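Matchday How-To | Training at Home
Apr 4, 2024
By Samah Salem

How to Practice Your First Touch When You Only Have a Small Space

When I coached the under-twelves at Brokinham, the question I got most from parents was what their kid could do at home, in an apartment or a narrow side yard, with no field for miles. My answer was always the same: work on the first touch! You need a ball, a wall that can take a knock, and a patch of floor a couple of big steps across. I still do this routine myself most evenings, creaky knees and all.

Start by picking your wall. Brick or concrete is lovely, and a garage door will do if your neighbors are the forgiving kind (mine at the old place on Dudico Street were saints). Put two strips of tape on it at about shin height, a yard apart, and that is your target. Let a little air out of the ball if you're indoors, so it comes back softer.

Stand three steps from the wall and pass with the inside of your right foot. As the ball comes back, let your receiving foot give a little, the way your hands do when you catch an egg. You want it to stop close enough that your next pass needs no extra step. Do ten, then switch feet. If the ball keeps popping up, your toes are probably pointing down, so lift them slightly and lock the ankle. 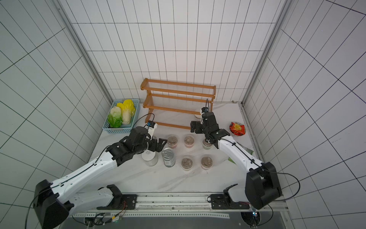 Your receiving stance matters more than most young players think, and it is the thing I fix first. Feet a bit wider than your hips, weight on the balls of your feet, knees soft. Locked knees are the big one, and I nag about them constantly. Look at how the two robot arms lean in toward the middle of that marble-patterned tabletop, each one bent on its way there. I want your legs bent like that too, with your chest a little forward over the ball and your arms out for balance. Hold the position for a slow breath before each pass until it starts to feel ordinary.

Once you can do ten clean ones on each foot, start taking the ball across your body. Receive with the right, push it gently to the left, and pass with the left. Then go back the other way. It will feel clumsy for a week or so, and that's fine. My friend's boy, who later played a season for Trurkon, kicked over the same flowerpot every evening through most of December before it clicked.

The last step is to look over your shoulder while the ball is traveling. Have somebody stand behind you and hold up fingers, and call out the number before you touch the ball. If you're alone, just glance and come back. Keep the whole session to fifteen minutes, and write your best clean streak in a notebook. Mine is 331, set on a rainy evening when I should have been cooking dinner!

Questions or drills to share? Write to Samah through the contact page. | © 2024 El Idrissi Soccer Notes | Back to top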